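Minutes of the Bevier clothes swap and mending group, 2020-08-04
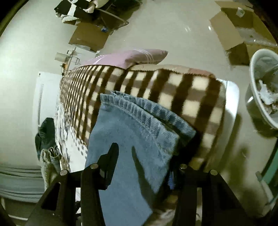 Szu-yu opened the meeting a bit late as the kettle had only just gone on, and I was taking the minutes again (my handwriting is the only one Hiếu can read, apparently). We started with the state of the sorting, and it's fair to say we all underestimated how much people would clear out of their wardrobes this spring. Denim first. There is a lot of it, and Szu-yu wants every pair looked at from the hems up before it goes on the rail, as that's where the wear shows. The light blue pair laid out on the brown and cream checked blanket is the sort of thing she means: puckers and faded ridges along the hem, a line of stitching under the fold, and the cloth below it mostly smooth. She'd put those out without touching them and so would I. Hiếu thought faded hems should go in the mending box. We talked about it for far too long and agreed that fading stays as it is, and only holes, dropped hems and broken zips count as mending.

Present: Szu-yu Yeh (chair), Hiếu Phí, me, and the two sisters from the flats who came to listen and ended up folding jumpers.

Minutes of the last meeting: read out and agreed, with one change. I'd put that the February swap made a loss. It didn't, we broke even, and I'd left the raffle out. Sorry!

Blankets and throws
We never decided in February whether bedding counts as clothing. Szu-yu says yes if it's clean and one person can carry it. Hiếu worries about space, because a fluffy throw fills a crate all by itself and then there's nowhere for coats. Agreed to take throws and blankets but no duvets or pillows. I asked whether we could keep one or two back for laying things out on, as the hall tables are rough and catch on knitwear – yes, as long as they're labelled so they don't get swapped by mistake. (I lost my own scarf that way.)

Folding
Jeans are to be folded in half down the middle and then in three, waistband showing, with the size on a paper tag pinned to the belt loop. Please no safety pins through the fabric itself. Tops go flat in the crates and anything patterned goes on the rail, where people can see it properly. Bundled things at the bottom of a bag need shaking out before anyone decides what they are. I had a skirt down as a pillowcase for most of an afternoon.

Thread and bits
Hiếu has been to Vũ for thread and came back with navy, black, cream and a nice mid blue for denim. He paid out of his own pocket and needs 21 pounds back. Agreed. Szu-yu has a spare sewing machine at home, an old Hikness, and will bring it if somebody helps her up the steps. I said I would, then remembered my shoulder, so Hiếu is doing it.

Leaflets
The quote from Gemulix is for 300 leaflets or 400, and the difference in price is small. I was all for 400. Szu-yu pointed out that we still had a stack left over last time, which I can't argue with as they're in my hallway. We're going with 300. The wording is the same as before, except that it'll say "clean and dry, please" in bigger letters.

Distancing in the hall
Long chat about this. Sorting will be done in pairs at separate tables, windows open, masks on, and bags left in the porch for 3 days before we open them. Visitors will book a slot. Hiếu is writing the sign-up sheet and will send it round for us all to pick at.

Any other business
One of the sisters asked if children's school things could have their own rail. Lovely idea, and yes. She's offered to run it, so she's in charge of it now whether she meant it or not.

Jobs
Szu-yu: sewing machine, hall keys, paper tags.
Hiếu: sign-up sheet, carrying, receipt for the thread.
Me: leaflets, typing this up, finding the pinking shears.

Next meeting to be fixed once the hall lets us know which evenings are free. Please bring your own mug.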